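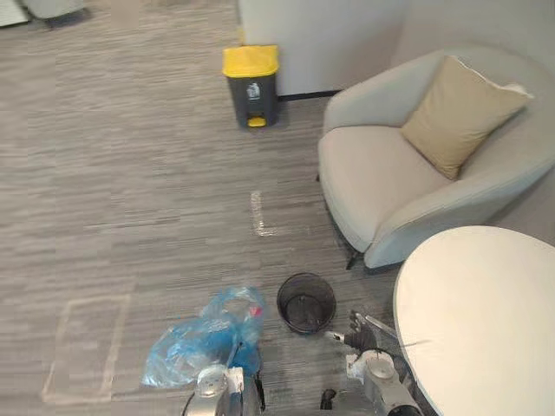 The bin with the yellow lid, and other decisions

I have been in the new office for 8 weeks now and I think it is time to talk about the bin.

Some background for those who have wandered in looking for the sourdough posts (they're in the sidebar, they haven't moved, neither has the sourdough). In January our lot gave up the old place above the tile shop in Cheetham and started looking for somewhere with windows that opened and a landlord who answered the phone. We got one of the two. The new place is on the second floor of a building called Hiline House, which is not high and has no particular line to it, and it came with a carpet, a lot of white partition and no furniture whatsoever. Fatima Gumede, who runs the business and signs the cheques, gave me 500 pounds and the job of making our corner of it 'somewhere you could put a visitor'.

I took this far too seriously. I bought a notebook.

The carpet

Let us start with the floor, as you can't avoid it. The carpet is grey. It is streaked with other greys, light ones and dark ones, all running the same way, like rain on a train window if the train were going to a meeting. I spent the first week planning how to hide it. I priced up rugs. I learnt the word 'flatweave'. Then somebody dropped half a cup of tea on it and I couldn't find the place afterwards, and I have thought of it with respect ever since. Whoever designed that carpet had met people.

The one thing it won't do is forgive tape. Pale tape on streaky grey shows up like a chalk line on a tennis court, and we do have tape down. There is a little L of it out in the open, and a larger box shape over to the left, sitting at an angle to everything else in the room. I am told the angle doesn't matter. I have spent a good part of this summer walking past it with my head slightly tilted.

The armchair

I'm proud of the armchair and would like that noted before I criticise it.

It is a light beige tub of a thing with a curved back that carries on round into the arms, so you don't so much sit on it as get posted into it. It came from a second-hand office dealer called Dolten, out past the ring road, where Rostislav Brabec and I went one wet lunchtime in his van. Rostislav had come to stop me buying a sofa. There was a very good sofa. He stood in front of it for the whole visit, talking about stairs.

The armchair was 105 pounds, and the man threw in delivery, by which he meant he helped us lift it into the van. It stands on thin dark metal legs that keep it just clear of the carpet, and for the first few days I lowered myself onto it as if getting into a cold swimming pool. The legs have held. They have held me, and Rostislav, and on one occasion both of us while we were looking for a dropped screw.

My criticism is the colour. Beige upholstery in an office is an act of faith. In the shop I thought it looked calm. At my desk, with a biro in my hand, it looks like a blank page. I have banned soup from that side of the room, and the ban has been received in the spirit you'd expect.

Then there's the cushion. It is tan and square and I bought it because every photograph of an armchair I looked at had one in it. What I hadn't grasped is that a square cushion in a round chair has nowhere to go. You can set it flat against the back, with its bottom edge on the seat, and it looks like a parcel somebody forgot to collect. Or you can lean it cornerwise, one point in the air, which is how it looks in magazines and how I prefer it. Anyone who sits down takes the cushion out and puts it on the floor. When they get up they put it back flat. I go over and turn it on its corner again. We've never spoken about it, as a company.

The table

The round table next to it I have no complaints about, apart from the obvious one, that a round table has no corner to push things into, so whatever you put down stays in front of you until you deal with it. At Cheetham we had a long oblong one with a far end, and the far end had post on it from before I started. I miss the far end.

Rostislav thinks round tables are friendlier. He says there's no head to sit at. This is true, and meetings now start a good five minutes later while everyone works out who is in charge.

The bin

So, then. The bin.

It is dark grey with a bright yellow lid and a yellow pedal sticking out at the front to match, and it stands against the white partition where there is nothing at all to distract you from it. I ordered it from the Ullix catalogue. I'd like to say I chose it. What I did was look at 30 bins in one evening, until they had stopped being bins and become a sort of weather, and then press the button on the one I could still remember. I could remember it because it was yellow.

It arrived, I unwrapped it, I stood it by the wall, and Fatima came round the corner and said, 'Goodness.' She has been very nice about it since, though I notice she steers visitors to the seat that faces the other way.

I have come round to it completely. Consider what I was up against. Grey carpet, white wall, beige chair, tan cushion: I had bought, one sensible purchase at a time, a room the colour of porridge. The bin is the only thing in it with any opinions. New people find the office by it. 'Go along to the yellow bin and turn left' is a direction I've heard given on the phone, and I don't think it has ever failed.

It works, too. The pedal is big enough to find with a foot while both hands are full, and you can see it from across the room, so you aren't prodding about at the base with your toe like somebody looking for a slipper. After years of a swing lid that gave back most of what you put in it, I find this very moving.

There is a small white label on the front with one of those recycling-type symbols on it. I had assumed that would settle matters. I had assumed, in my innocence, that grown adults would look at the symbol and draw a conclusion. What they draw is a distinction, a different one each, between things that are recycling and things that are 'sort of recycling'. I've taken out teabags. I have taken out a plum.

The theory was that the recycling would go in the pedal bin and everything else would go in the wastebasket, and that having two would make the choice clear. In practice people use whichever is closer. I've tried moving them nearer to each other, which made people use whichever had more room in it, and further apart again, which brought us back to the start with a sore back. Rostislav has suggested a bigger label. Fatima has suggested I get on with some work.

What's left

There's 83 pence of the budget unspent, and I would like to put it towards a plant. The wall behind the bin has a thin dark baseboard and then a great deal of white going up, and I feel it could take something leafy. Rostislav says a plant there would get kicked. He also says, reasonably, that I killed the one at Cheetham, and that it was a cactus.

I've been measuring up anyway. If any of you have kept something green alive in an office where the windows don't open, please leave a comment with the name of it and how much neglect it can stand. Cheap is best, and nothing yellow. I think we're all right for yellow.

Posted 05/09/2022 under Work, Furniture, Bins (new category)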